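Prultari Garment Handling Data Collection
Progress report to Belel, second reporting period
Prepared by the Kanaujia data group
Covers work through the end of November

1. Status

Collection is on plan for the hanging task and behind plan for the two-operator task. At the close of the period the set held 965 recorded episodes, of which 833 passed review and were released to the training group at Tikari. The remainder are retained in the raw store with a reject code and are not counted toward the deliverable.

The grant agreement asks for demonstrations of garments being placed on and taken off a hanger and a free-standing rack, made by people using hand-held grippers, in rooms that have not been cleared or rearranged for the purpose. Work in the first period was mostly taken up with hardware assembly and calibration. All released episodes come from the present period.

No change to the total budget is requested. One change to the split between tasks is requested in section 7.

2. Collection setup

Each operator works with a pair of hand-held grippers. The grippers carry marker cubes, which let us recover the position of one gripper relative to the other from the wrist video as well as from the head video. A take has at least one wrist view and one head view. Takes with only one of the two are rejected at import, before a reviewer sees them.

The room used for most of the period has a plank floor, a frosted glass partition and a single tall wooden coat rack with pegs at several heights. Desks and chairs stay where their users leave them, and people may be working at the desks while a take is recorded. We asked for this in the original proposal and have kept to it. It costs some review effort, since a person entering the working area during a take is grounds for rejection, but the training group reports that the earlier cleared-room pilot data did not carry over well to other rooms.

Garments were limited to those with a plain opening at the neck or front. Items with stiff collars, hoods or drawstrings are held over to the next period. The hangers are ordinary shop hangers in wood and plastic.

3. Task definitions

Three tasks were active.

Task A, rack to hand. The garment begins on a hanger on the rack. The operator closes one gripper on the fabric or on the hanger arm, steadies with the other, and takes the item away.

Task B, hand to rack. The reverse of Task A. The episode ends when both grippers have released and the hanger hangs unsupported.

Task C, shared handling. Two operators work on one garment, each with a pair of grippers. This task was added at Belel's request after the first report.

The written protocol gives a starting stance and an end condition and leaves the order of hand movements to the operator. In the pilot we prescribed the order, and the resulting paths were so alike that the policy trained on them failed when the hanger was turned on its peg. Variation between operators is now wanted. 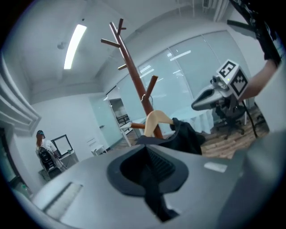
Figure 1. Wrist view with a black garment on a wooden hanger at the coat rack. The second gripper, with its marker cube, is at right.

Wrist views of the kind shown in Figure 1 are the main input to the policy. The lens is very wide and the distortion is strong toward the edge. We store the circular image as recorded and supply the lens model separately, so that Tikari can choose whether to correct it. An earlier release was corrected before delivery, and the outer part of the image, where the other gripper often sits, was lost in the process. That release has been withdrawn and replaced.

4. Review and rejection

Every episode is checked by one reviewer. A second reviewer sees those marked doubtful. The reject codes are unchanged from the first report:

R1, a required view is missing or stops early
R2, marker tracking lost for longer than the permitted gap
R3, garment dropped and picked up by hand
R4, a person not taking part enters the working area
R5, clock offset between views outside tolerance

R2 is the most frequent code. Dark fabric does not itself trouble the marker tracker, but a large garment tends to fall across a cube when the operator lifts it over a peg, and the track is then lost until the cloth clears. We tried mounting the cubes farther forward. Tracking improved, but operators struck the cubes against the rack, and one mount cracked. The cubes were returned to their original position and the permitted gap was left as it was.

R5 was frequent early in the period and is now rare. The cause was a recording unit that kept its own time after a battery swap. Units are now synchronized after every swap and again before the first take of the afternoon.

R3 is a matter of judgment and we would welcome Belel's view. A dropped garment recovered with the grippers is accepted, and these episodes are tagged "recovery" so that they can be weighted or left out. There are 14 in the released set. Tikari has asked for more, but we do not think recoveries should be staged, and none have been.

5. Operators and working practice

Operators work in short blocks with a rest between them. The limit on block length is set by wrist fatigue. The grippers are not heavy, but they are held out in front of the body with the forearms raised, and path quality falls off before operators report being tired. Jerk in the recorded wrist path turned out to be a usable early sign, and the block length was shortened on that basis in the middle of the period.
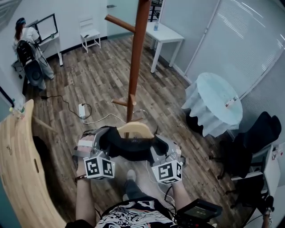 Figure 2. Head view, looking down on the two gripper fingers and their marker cubes. A handheld device with a small screen is at lower right.

The head view serves two purposes. It gives the tracker a second look at the cubes when a wrist view is blocked, and it lets reviewers judge where the operator was standing relative to the rack. It is not currently an input to the policy. Because it takes in so much of the room, it also records people who are at the desks. Consent forms cover everyone with regular access to the room, and head video is not to leave the project store without face blurring.

Cables remain a nuisance. Operators step over leads on the floor when they move between the rack and the table, and one take was ended early when a lead was pulled out. Floor leads will be moved to the wall side where the outlets allow it. A fully wireless arrangement was priced and set aside for this grant, as the added battery weight would fall on the hand.

Training a new operator takes one working session plus a set of practice takes that are not imported. The practice set was enlarged after early takes from new operators showed a high R2 rate, most of it due to holding the grippers too close together.

6. First training results

Tikari trained a policy on the first part of the released set and tested it on a fixed two-arm bench. Task A was attempted with garments that appear in the set and with garments that do not. Results on known garments were good enough to continue without changing the recording format. Results on unseen garments were uneven: light shirts were handled acceptably, while heavier items were often gripped too near the hem and slid off.

We take this to be a gap in coverage. The released episodes lean toward light garments, which are quicker to reset between takes, and the daily take targets rewarded that choice. The targets have been replaced with a schedule that assigns a garment to each block.

Task B has been trained but not yet tested on hardware. Task C has not been trained.

7. Deviations and requested change

Task C is 3 weeks behind. Two operators at one rack block each other's head views, and their marker cubes have to carry different codes throughout, which meant printing and calibrating a further set. The new cubes have been calibrated. Usable takes from the task are still few.

We ask Belel to approve moving part of the Task C allotment to Task A, to be spent wholly on heavier garments. The total number of episodes promised would be unchanged. Task C would continue at a lower rate, with a decision on its future at the next review.

8. Work planned for the next period

Record Task A with coats, knitwear and other heavy items under the assigned-garment schedule.

Begin collection in a second room with a different rack. A site at Prultari's own offices has been offered and a first visit has been made. The light there is mostly daylight, and exposure settings will need to be fixed before recording begins.

Deliver the lens model in the format Tikari asked for, together with per-unit calibration files for each gripper.

Reprocess the R2 rejects using the head view as the primary source of cube position. A small test on these episodes recovered enough of them to justify running the whole group. Any that pass will go through ordinary review and will be reported separately from new recordings.

9. Risks

Gripper wear. The inner pads lose friction with use and are replaced on inspection. Pad changes are now logged against episode numbers. They were not logged in the first part of the period, and that information cannot be recovered.

Storage. Raw video is kept in full, including rejects. Present capacity will cover the next period if the reprocessing in section 8 does not keep intermediate files. We intend to discard them.

Room access. The current room is shared, and recording stops when it is needed for other work. The second room would reduce this exposure. If the Prultari site is delayed, morning blocks in the current room would be extended.

Expenditure to date and the forecast to the end of the grant are given in the attached schedule.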